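Relatório de projeto - Robótica Aplicada
Desgaste das almofadas e perda de pega nas garras manuais do projeto Cullard
Laboratório Hinds, 6 de dezembro de 2019

1. O problema

O projeto Cullard usa um par de garras seguradas na mão para gravar demonstrações de tarefas de mesa: abrir uma caixa, guardar um cubo, fechar a tampa. As gravações alimentam depois o Drornholm, o programa de treino do nosso braço robótico. Em outubro tudo corria bem e já estávamos contando com um relatório só de resultados. Aí o cubo começou a girar entre os dedos.

Na primeira vez achamos que era falta de jeito do operador. Na segunda trocamos de operador, e o cubo girou igual. Foi nesse momento que o projeto ficou interessante de verdade, porque passamos a ter uma falha que se repetia e que dava para estudar!

De 260 demonstrações gravadas com a versão atual dos dedos, 34 foram marcadas como perdidas por falha de pega. Contamos como falha de pega qualquer episódio em que o objeto cai, gira de forma visível ou precisa ser pego de novo. Episódios interrompidos por outro motivo (bateria, arquivo corrompido, alguém abrindo a cortina) ficaram fora da conta.

2. O que encontramos nos dedos

Cada dedo termina num bloco preto aparafusado ao braço da garra, e a face interna do bloco leva um revestimento texturizado colado. É esse revestimento que segura o objeto. O desenho do bloco veio do kit Porkbridge, com uma alteração nossa: encurtamos a ponta para alcançar o fundo da caixa.
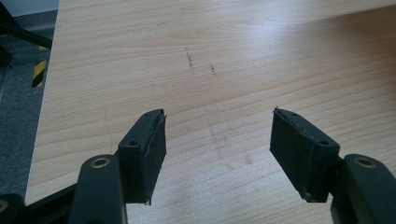 Figura 1 - Dedos da garra abertos junto ao tampo; notar as bordas gastas do revestimento.

O desgaste se concentra nas bordas e nos cantos. No canto superior o material solta fiapos, e no inferior aparecem tirinhas levantadas. O meio da almofada ainda parece bom ao toque, e por isso a falha passou tanto tempo sem ser percebida: a nossa checagem de início de sessão era apertar o centro com o polegar e seguir em frente.

A nossa hipótese para o canto inferior é o contato com a mesa. Para pegar um objeto baixo é preciso descer bastante a garra, e com a ponta encurtada sobra pouca folga entre a borda do revestimento e a madeira. Cada vez que o operador arrasta a garra de lado antes de fechar, a borda raspa. Quando uma tirinha se levanta, ela pode dobrar para dentro e ficar entre o dedo e o objeto. A face do cubo passa então a encostar numa dobra, o apoio diminui e ele gira.

3. Ensaio

Montamos um ensaio simples. O operador encosta o cubo na mesa, fecha a garra, levanta, espera um instante e devolve. Repetimos com o revestimento gasto e depois com revestimento novo, mesma garra e mesmo cubo. O contador do Drornholm registrou 1.424 fechamentos no total, somando as duas condições e os aquecimentos. Das falhas que apareceram no ensaio, 29 aconteceram com o revestimento gasto, quase sempre quando o cubo era pego pela parte baixa da almofada. Com revestimento novo o giro praticamente sumiu, e confesso que comemoramos alto demais para um laboratório.

Depois do ensaio voltamos à tarefa completa, com as duas garras e a caixa rosa aberta, para ver se o comportamento se mantinha num movimento mais livre.

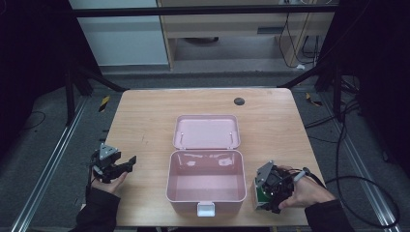 Um comentário deixado no mural do projeto levantou outra explicação: o cabo ligado à traseira da garra direita poderia puxar a ferramenta para o lado no momento de fechar, e nesse caso trocar o revestimento só esconderia a causa. A sugestão era repetir o ensaio com o cabo preso ao antebraço do operador e comparar.

Gostamos muito da ideia e fizemos uma rodada curta assim. Com o cabo preso, o operador sentiu a garra mais leve, mas o cubo continuou girando no revestimento gasto. A rodada foi pequena demais para descartar o cabo por completo - ele pode muito bem contribuir para o arrasto lateral, que por sua vez gasta a borda. Fica como pergunta em aberto, e é a primeira da nossa lista para o próximo semestre.

4. Por que isso importa para o braço

Uma pega ruim numa demonstração humana se resolve com um ajuste de pulso. O operador corrige sem pensar. O Drornholm, porém, aprende a correção junto com o resto, e numa das nossas execuções de teste o braço torceu o punho com um cubo que estava perfeitamente seguro. O cubo escapou e foi parar no chão, fora da área marcada. Ninguém se machucou, mas o movimento foi brusco e havia gente perto dos trilhos. A parada de emergência funcionou na primeira tentativa.

A partir desse episódio adotamos duas regras. O braço só executa modelos treinados depois que os episódios de pega corrigida são retirados, e durante a execução todos ficam do lado de fora dos trilhos de alumínio, inclusive quem está com o botão de parada.
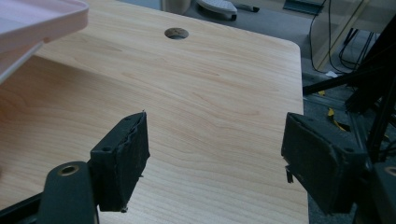
A inspeção dos dedos também mudou. Antes de cada sessão abrimos a garra, olhamos os quatro cantos de cada almofada e passamos a unha pela borda inferior. Fiapo curto é aceito e anotado. Aba solta significa troca antes de gravar. Os parafusos dos blocos são conferidos na mesma hora, com a chave que agora mora na gaveta da bancada.

5. Próximos passos

- Devolver à ponta o comprimento original do kit Porkbridge e medir se ainda alcança o fundo da caixa.
- Testar um bloco com a borda inferior chanfrada, para o revestimento terminar antes da mesa.
- Repetir a comparação do cabo com mais fechamentos e com a garra esquerda incluída.
- Gravar de novo os episódios perdidos.

O arquivo do bloco chanfrado já está na fila da impressora e a primeira peça deve sair na semana que vem. Mal podemos esperar para aparafusar!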